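4. Sharing habits and comments on personal blogs

4.1 Setting and participants

The second part of our study looks at what happens after a blog post is published. In Section 3 we described how the members of the Drerbridge writing circle began their blogs on Plulden and how they chose a theme and a title. We now ask where they announced their posts, and whether the announcement changed the conversation under the post.

The group had 51 members at the start of July. All of them kept a personal blog, mostly on family life, gardening, travel or faith, and all of them wrote under their own name or under a pen name which their friends knew. We did not include business blogs. A blog which sells something has other reasons to be shared, and the comparison would be difficult.

Every member was asked to keep a sharing diary for 10 weeks. In the diary they wrote down the title of each post, the places where it was announced, and the wording of the announcement. They were free to share as they liked. We gave no advice during this time, although some members asked for it, and one member shared her diary with her readers as a post of its own, which we have left out of the counts.

4.2 Three ways of announcing a post

From the diaries we could recognise three ways of working. The first is automatic sharing. Plulden can be connected with Lodier so that each new post appears there with its title and its first lines. The blogger sets this up once and afterwards does not need to think about it. The second way is sharing by hand, where the blogger opens Lodier, writes a few sentences and pastes the link. The third way is what we call the quiet blog. Here the blogger puts a small Lodier panel in the sidebar, or nothing at all, and new posts are found only by email subscribers and by people who happen to visit. 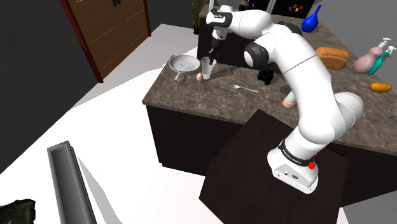
The border between these ways is not always sharp. Several members began with automatic sharing and turned it off when they saw a private post appear on Lodier with a title they would have preferred to keep among close readers. Others shared by hand when they were pleased with a post and stayed silent when they were not. For this reason we classified the posts and not the persons. One blogger can therefore appear in all three groups.

We also had to decide what to do with posts that were announced a second time. If the second announcement came within the ten weeks and was written by hand, we counted the post as shared by hand, even when the first announcement was automatic. This rule favours the second group a little, and the reader should remember it when reading the results.

4.3 Collecting the comments

We collected the comments from the blog page itself and from Lodier. A comment was counted when it came from another person and said something about the post. Single hearts, stickers and greetings without other content were not counted. Replies by the blogger were saved in a separate file and are discussed in Section 5.

The first copy of the comment pages was finished on 14/01/2022. Seven posts had been deleted by then, and we asked the owners whether we could use the copies which they had kept in their email. None of them agreed, and we respected this. From the 149 posts named in the diaries, 142 remained for the analysis.

Figure 1. Dark brown marble with thin white and cream veins (computer rendering).

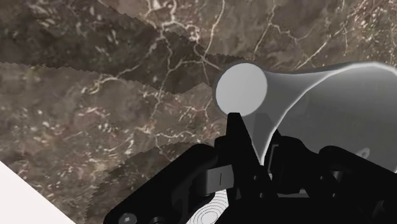

4.4 Results

Posts shared by hand received the most comments, but the larger part of these comments was written on Lodier and not on the blog. This was disappointing for many members. They had hoped that Lodier would bring readers to the blog and that the readers would then stay to talk. Instead, the friends read the post, went back to Lodier and answered there, where they were already logged in. One member wrote in her diary that she now had "two living rooms and guests only in the other one".

Automatic sharing brought very few comments in either place. The members themselves suspected that their friends had learned to pass over the announcements, which all had the same look. We cannot confirm this with our material. We did notice that in the automatic group the first lines were often a greeting or an apology for a long silence, and this gives a reader little idea of the subject.

The quiet posts were a surprise for us. Their comments were few as well, but they were longer, and almost all of them stood on the blog page. The writers of these comments were mostly other bloggers from the circle. It is possible that they felt a duty to answer because they knew that the post had not been announced anywhere else.

4.5 The wording of the announcement

Among the posts shared by hand, we compared announcements that ended with a question to the reader and announcements that only named the subject. Questions brought more answers, but the answers were frequently about the question and did not show that the post had been read. A blogger who asked which soup her friends cook in winter received many recipes and no remark on her text about her grandmother's kitchen.

Announcements with a short quotation from the post gave a more even result. The comments took up the quoted sentence, and some of them continued from there to a later paragraph. We would have liked to examine this more closely, but only a small number of members used quotations, and most of these belonged to the same Okafor evening class, where quoting had been practised. Their habits may come from the class as much as from blogging, and we return to this point in Section 6.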